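Hand-Held Gripper Stations: Shift Inspection Checklist, With Comments
Site: Zelevine, second floor
Inspector: Stela Stanciu
Reviewed by: Jana Ostermann
Period: October

Scope

Applies to all tabletop stations where an operator works with paired hand-held grippers. Fixed arms are covered by the Sperling cell checklist. Mark each item OK, FIX or STOP. A STOP takes the station out of use until the reviewer signs.

Section A. Table and work surface

A1. Board lies flat and does not rock under hand pressure. OK
A2. Board edges free of chips and raised corners. OK
A3. Only the objects listed on the task card are on the board. OK
Comment: Task card 64 calls for the small cup, the pencil and the makeup brush. Cup stays toward the far side so that neither gripper crosses it on the way to the brush.

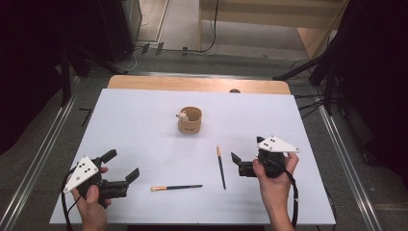

A4. Operator can reach every object without leaning on the table edge. OK
A5. Floor clear for one full step behind the operator. FIX
Comment: Loose brackets and cable slack are to be moved to the bin at the end of each shift. Raised in the previous inspection by K. Kleinschmidt, still open.

Section B. Cables

B1. Each gripper cable leaves the hand without a sharp bend. OK
B2. Slack is enough for full wrist rotation, 270 degrees at most. OK
B3. No cable under a foot, chair leg or rail. FIX
Comment: Right side. Add two clips along the rail. Do not use tape; it was tried at Clekley and left residue in the connectors.
B4. Strain relief seated at the connector. OK

Section C. Marker plates

C1. Plate fixed, no play when pushed with one finger. OK
C2. All dots legible, no scratches across a dot. OK
C3. Plate wiped with a dry cloth before first use. OK
Comment: Alcohol wipes are not approved for the plates. G. Dal Bello has the supplier note.

Section D. Linkages and finger pads

D1. Brass grommets flush at every pivot. OK
D2. No cracks in the plastic near pivots or open holes. OK
D3. Pad screws at or below the surface. OK
D4. Pads meet squarely when closed on a thin handle. OK
Comment: Check with a brush or similar held vertically. If the handle tilts on closing, loosen the pad screws a quarter turn, close the jaws, retighten. Replace pads at 2,000 cycles whether or not wear shows.
D5. During two-gripper work, the free hand keeps its fingers out of the gap between the other tool's pads. OK
Comment: Fingers curled under the body of their own gripper are acceptable. Fingers between pads are a STOP, including during a pause.
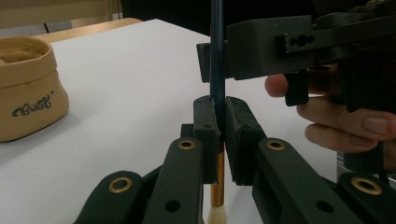 Section E. Operator

E1. Sleeves above the wrist or close fitting. OK
E2. No rings or bracelets. OK
E3. Break taken after each block of 6 recordings. FIX
Comment: Log shows two blocks run together. H. Fuchs to remind the afternoon shift.

Result: three FIX, no STOP. Station released for use. A5 becomes a STOP if found open a third time.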